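Cluseo Opens Its Second Playtest for Admasu, and I Get to Tell You About It

Bovlow, Tuesday, 9 a.m.

Hi, everyone! Nuria Derese here, lead designer at Cluseo, and this time they let me write the press release myself (the last one used the word "synergy" twice, and I complained). So you're getting the news straight from the person who has been drawing hex maps on the backs of envelopes for far too long. We're opening the second public playtest of Admasu, our turn-based strategy game for PC, and it starts in July.

If you missed the first round, let me catch you up. Admasu is a game of caravans, mountain passes and very stubborn city councils. You run a trading house. You send people over the hills with salt and cloth, you make promises to towns you may not be able to keep, and every so often somebody marches an army across the road you were planning to use. There is fighting, yes, and I love the fighting, but you can play a whole campaign as a merchant who only ever hires guards and hopes for the best. My own save file is exactly that, and it's going terribly.

The first playtest had 781 players in it, which was more than we had planned for, and they sent us 586 written reports. I read every one. Some were a single line ("the goats are too strong") and one ran to the length of a short novel, with chapter headings. Thank you, all of you, even the person who only wrote to tell me that my favorite town music sounds like a dentist's waiting room. We rewrote it. It's better now, darn it.

So what's new? The big one is weather. Snow used to be decoration, and now it closes passes, slows wagons and makes your scouts grumpy, so the route that was perfect in the fall can leave a caravan stuck by midwinter with a load of fruit nobody wants to think about. You can pay for road crews, or wait it out, or sell the fruit to the goats' owners at a loss. I've done all three in one evening.

We've also rebuilt the town screen from scratch. The old one took four clicks to sell a bale of wool, and people told us so in language I can't put in a press release. Selling takes one click now, and the councils show you what they're cross about before you walk into the meeting.

Then there are the factions. The new build has 8 of them, each with its own starting city and its own way of winning, and the map has grown to 119 towns. Yes, every town has a name, and yes, I named most of them late at night, so please be kind. The river people are my favorites (they tax bridges, and they own all the bridges), although the rest of the team swears by the hill monasteries and has the win records to back it up.

And the goats? Weaker. A little. I fought for them as long as I could.

Multiplayer is in this build too, for the first time! You can play hot seat on one computer or online through Clereo, our own matchmaking service, and Clereo remembers your game if somebody has to leave and put the kids to bed. Turns can be played all at once or one after another. I'd suggest all at once if you value your friendships, and one after another if you like to sit there and watch somebody walk into your trap.

Signing up is simple. Go to the Admasu page on the Cluseo website, fill in the short form, and pick whether you want solo, multiplayer or both. Everyone who took part last time is already on the list and doesn't need to sign up again. The playtest is free and you can stream it, record it, and be as rude about it as you like. Old saves won't load in the new build, I'm sorry to say, and that includes my poor merchant.

Writers and streamers who want early access can reach me through the press form on the same page. I'm glad to do interviews, I'll talk about bridge taxes for as long as you let me, and I can send over the fact sheet and the new trailer.
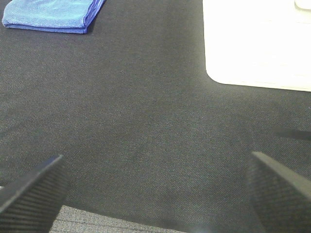 One more thing on the trailer, while I'm at it: all of the footage comes from the playtest build, played on normal difficulty by people on our team, and the music is the rewritten town theme. Dentists, let me know what you think.

Press contact: Nuria Derese, Cluseo, Bovlow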